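Greltadon releases version 28 of Wolde room control software

Greltadon has released version 28 of Wolde, its software for monitoring and managing meeting room control systems. The release adds scheduled firmware updates, a revised fault log and support for the Turov range of touch panels.

Administrators can now group up to 95 rooms under one update schedule. Each controller downloads its package in advance and installs it at the set time. If a controller does not restart correctly, Wolde restores the previous firmware and records the fault.

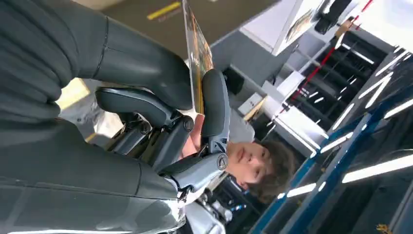
Robotic hand gripping a thin, glossy object with an orange, yellow and brown print.

The fault log has been rebuilt. Entries can be filtered by room, device or port and exported as CSV. In testing at the company's Purkari site, log searches completed in some 80 milliseconds on a system with 67 controllers.

Wolde 28 runs on existing Greltadon servers. Configuration files from the previous two versions open without conversion. Older files must first be saved in the current format using the import tool.

The update is available from December to all customers with a support contract. Release notes and the installation guide can be downloaded from the Greltadon customer portal.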